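Chapter 8
Buying the Whole Robot: Kits, Contracts and the Fine Print

In this chapter you will learn to read a supplier's offer, to tell a feature from a hope, and to work out what a humanoid costs once it is out of its crate.

Every product sheet for a humanoid robot contains the word "effortless." It rarely says for whom.

Suppose your employer has asked you to compare two offers. The Wundari package is sold as a kit: body, hands, software and a manual of 882 pages, of which 76 deal with safety and one deals with the warranty. The Bandorness package is sold as a service. You pay by the month, a technician brings the machine, and when you stop paying, the technician comes back for it with noticeably better punctuality.

Both suppliers will show you a video. Enjoy it. Then ask what was on the desk, who put it there, and how many tries came before the one with the music. The Smadi trial, which we follow through this chapter, logged 1,417 attempts at picking up and handing over small items in an ordinary office. The sales brochure described one of them.

Pay attention to the dull parts of an offer. Hands are often priced separately from arms, a practice car dealers must envy. Cables are described as "included," and anyone who has worked beside one of these machines will agree that they are, generously. 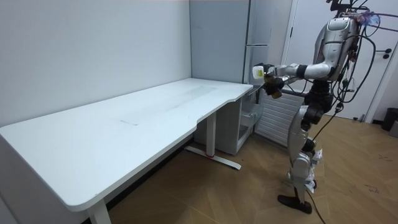
The next question is what you want the robot to do on a Saturday, when the support line is closed. Service contracts tend to define "working hours" with great care and "working" with almost none. Fandard, the reseller in our second case study, promised a reply within 8 hours and kept its promise. The reply was a ticket number.

8.1 Kit or Service?

A kit makes sense when you have people on staff who like opening things — and a budget that forgives them. A service makes sense when you need the task done and have no wish to own a spare elbow. Before reading on, write down the one job you would give the robot first, and keep the note for the exercise in Section 8.4.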